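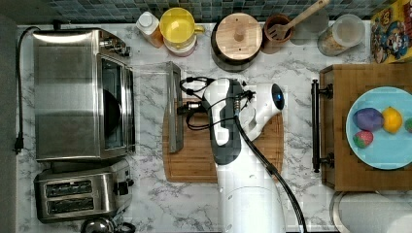

Stulotance kitchen arm subscription - anyone past the trial period?

Kettunen_fan
Posted 16/01/2024

Hello all, long-time reader and very occasional poster. I've been going back and forth on the Stulotance countertop package for most of the winter and I'd love to hear from people who have lived with one. For anybody who hasn't seen the offer, you get the arm with the two-fingered gripper and the gripper camera, a setup visit, and then a monthly plan that adds new kitchen tasks as they're released. The hardware is $2,000 up front, and the plan is 17 a month after that.

My kitchen is on the small side and my counter is already full of the usual stuff (toaster oven, toaster, kettle, you know how it goes), so my main worry is whether there's any room left to make a sandwich. My second worry is whether the thing is any good!

mabel_in_junthorpe
We've had ours since September and I'm very fond of it, so take this with a grain of salt. It's mounted at the front of the counter with the cutting board right under the gripper, and the appliances off to one side. The setup person spent a good long while with us moving things around before he was happy, and I'd tell you to let them do that even if it means your kettle ends up somewhere odd for a week or two. Ours picks fruit off a plate and puts it on the board very nicely. Lemons are its best subject. Real strawberries it squashed until we turned the grip setting down to 5, and now they come through fine, mostly.

dropped_spoon
I'm going to be the grump here. I sent mine back. Picking up a lemon is lovely, but I can pick up a lemon. What I wanted was help with the toaster oven, and the door task failed on me over and over. I think it's the shiny steel and the dark glass, the camera seems to lose track of where the handle is. Support was polite and told me an update was coming. It came after my return window closed, so I'd already boxed everything up by then.

mabel_in_junthorpe
That's fair, spoon, and I remember your thread. The door is better now than it was in the fall but I wouldn't buy it for that alone. My husband has trouble with his hands, so for us the fetching and setting down is the whole reason. If you don't need that, I can see how 2,000 feels like an awful lot for a lemon mover.

Joonas Tuominen
I do setup visits for Kettunen, who install these for Stulotance in our area, so please read this knowing I get paid by them. A few things I see a lot:

Cables. The thick one down the side of the arm needs slack, and people like to tie it up tight to look tidy. Please don't. Leave the thinner ones at the wrist alone too, even if the loops bother you.

Practice food. Start with plastic fruit on a plate or tray for the first 8 sessions or so before you hand it anything you plan to eat.

Busy backsplashes. Mosaic tile gets blamed for everything, and in my experience it's rarely the trouble. Glare from a window is much worse.

On the oven door, dropped_spoon is right that it was weak. I still tell customers to treat it as a bonus.

dropped_spoon
Appreciate the straight answer, Joonas. I do wish the sales page said that last part.

Kettunen_fan
This is so helpful, thank you! (And yes, the user name is because they installed my mother's stair rail years ago and were wonderful about it.) Joonas, does the board have to be a certain kind? Mine is bamboo with a juice groove and I'd hate to replace it.

Joonas Tuominen
Bamboo is fine, and so is the groove. Small round things like grapes can roll into it and then the gripper has a hard time getting under them, so flip the board to the flat side for those if yours has one.

botia_owner_2
Has anybody compared it with the Botia? I paid less, there's no monthly plan, and it sits on a little cart so I can roll it out of the way when company comes. It's slower, I'll admit that, and there's no camera on the wrist, so everything has to be put back in the same spot each time. I don't mind, but my daughter can't stand it.

mabel_in_junthorpe
We looked at the Botia first! The cart wouldn't fit past our fridge. Otherwise I might well have gone that way, and the lack of a plan is a big point in its favor.

Kettunen_fan
Well, now I have to go measure the space beside my fridge. I'll ask for a setup quote from Kettunen too and post what they tell me.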